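Butum Extra Care Housing: Medication Support Project
Progress report to the Trisar Fund, second reporting period
Prepared by Ivar Wallin, project lead

1. Period covered

This report covers work from the end of the set-up phase to the close of June. The set-up phase was reported separately and its figures are not repeated. Spending is set out in section 6. Changes to the agreed plan are listed in section 7 and need a written reply from the Fund.

2. Background to the period

The grant pays for a new way of recording and supporting medicines for tenants at Butum who hold their own tenancy but receive help with one or more daily tasks. At the start of the period 87 tenants were living on site. Of these, 30 had a care plan that included help with medicines, and all 30 were offered a place on the project. Tenants who manage their own medicines without help are outside the scope of the grant.

Consent was taken by the care coordinator using the form agreed with the Fund. Where a tenant was assessed as unable to decide about taking part, a best interests meeting was held with the family or an advocate, and the record was placed in the care file. Two tenants declined and remain on the paper chart. One moved to a nursing home and has been removed from the returns from the date of the move. The remaining 27 tenants were using the new record at the end of June.

3. Work completed

The Destolo record system is now in use on all three floors. Staff enter each visit on a handset at the tenant's door and the entry is copied to the office screen. The paper chart was kept alongside it for the first four weeks on each floor and then withdrawn. Withdrawal on the second floor was put back by one week while a fault in the handset charging cabinet was repaired by the supplier.

During the period 3,374 medicine visits were recorded. A visit is counted once, however many items are given. Visits cancelled because the tenant was in hospital or away with family are left out of the total. Entries made on paper during the overlap were checked against the handset entries by Decha Inthanon, and differences were passed to the shift leader on the same day. Most differences were in the recorded time of the visit. A smaller group concerned creams and eye drops, where the paper chart allowed a tick for the whole day and the handset asks for each application.

The list of reasons for a missed dose has been shortened. The first version had 12 options and staff used "other" for a large share of entries, with free text that could not be sorted. The current version has seven options, and "other" can only be chosen with the shift leader's code.

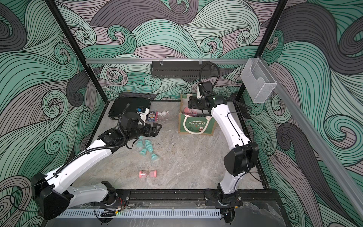 Night visits remain the weakest part of the record. Between 10 pm and 6 am the building is covered by one waking member of staff and one sleeping in, and the waking member often completes several visits before returning to the office. Handsets lose signal in the east stairwell and hold entries until they reconnect. The entries are complete but carry the time of reconnection, and the correct time has had to be added by hand. The supplier has been asked for a change so that the time is taken when the entry is made.

4. Staff training

All permanent care staff have completed the classroom session and two observed visits. Bank staff have completed the classroom session, and observed visits are booked as they come on to the rota. No member of staff gives medicines alone until both observed visits have been signed off.

The session was shortened after the first two groups. The part on legal duties repeated the yearly medicines course and was taken out. The time was given to practice on the handset, in particular correcting an entry and recording a refusal. Staff on the first floor asked for a printed card showing the correction steps, and this is now fixed inside each medicines cupboard.

Agency staff are a continuing difficulty. They cannot be given a login in advance because names are often confirmed on the day. A temporary login is issued by the shift leader and closed at the end of the shift. The arrangement works but adds to the handover, and the use of agency cover has not fallen as far as was forecast in the bid.

5. Tenants and families

Tenants' views were gathered in short interviews in their own flats. The main comments concerned the time of the morning visit and the length of time staff spent looking at the handset. The second point has been raised in supervision. Staff are now asked to greet the tenant and complete the visit before making the entry, except where a controlled drug is given.

Families with permission can ask for a weekly printed summary. Take-up has been low. Those who receive it have asked for plainer wording — "PRN" in particular was not understood — and the summary now says "when needed".

6. Spending

Spending on equipment is within budget and no further handsets are planned. Training costs are over budget for the period, the cause being paid cover for staff released to attend. The overspend is met from the underspend on software support, as allowed under the grant terms. The payment due to Zúñiga for the pharmacy interface has been held back until the test described in section 7 is passed. A full statement is attached as Annex A.

7. Changes to the plan

The pharmacy interface was due to be live by the end of the period. It is not. Test orders reached the pharmacy correctly, but changes made in the middle of a monthly cycle were not carried back to the tenant's record. Until this is corrected, such changes are entered by the care coordinator and checked by a second member of staff. Zúñiga has supplied a corrected version, which is being tested on dummy records.

We ask the Fund to agree to the following.

The interface target to be moved into the third period.

The returns to show missed doses and late doses as separate lines — they are combined at present, and the combined figure is of little use to shift leaders.

8. Next period

The night timing fault and the interface are the two main items. The care coordinator will also review each tenant on the project to see whether the level of support is still right. Some may be able to return to managing part of their own medicines, such as inhalers, with a monthly check. Results will be given in the next report by floor and by level of support.

Annex A: Statement of spending
Annex B: Missed dose reasons, current list
Annex C: Interview questions used with tenants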